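The Weather App That Knew Too Much

When Rornimari released its free weather app in April, most people in Brolutdale installed it without reading the privacy terms.
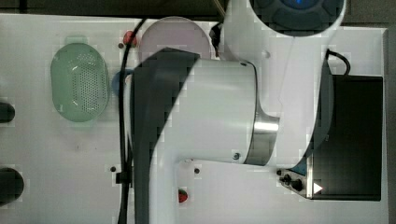
The terms are 71 pages long on a phone screen, and the part that matters comes close to the end. There the company says it may share location data with "selected partners" and keep it for 35 months after an account is closed.

One of these partners is Flolis, an advertising firm which sells lists of people grouped by their habits. A list seen by this magazine contained 2063 phones that had spent the night in the same district. Names were removed, but the home streets were still there - and with a street and a daily route to work, a name is not difficult to find.

Rornimari answered our questions in writing. It said that users gave their consent and can withdraw it at any time. We tried this. The switch is found under a menu called "Pinto", the name of the app's cartoon cloud, and it turned itself on again after the next update.

The regional data office has received 162 complaints and opened an inquiry. It can order the company to delete the data, but it has no power over copies already sold to firms in other countries.

Until there is a decision, users can refuse location access in the settings of the phone itself. The forecast still works if you type the name of the town by hand.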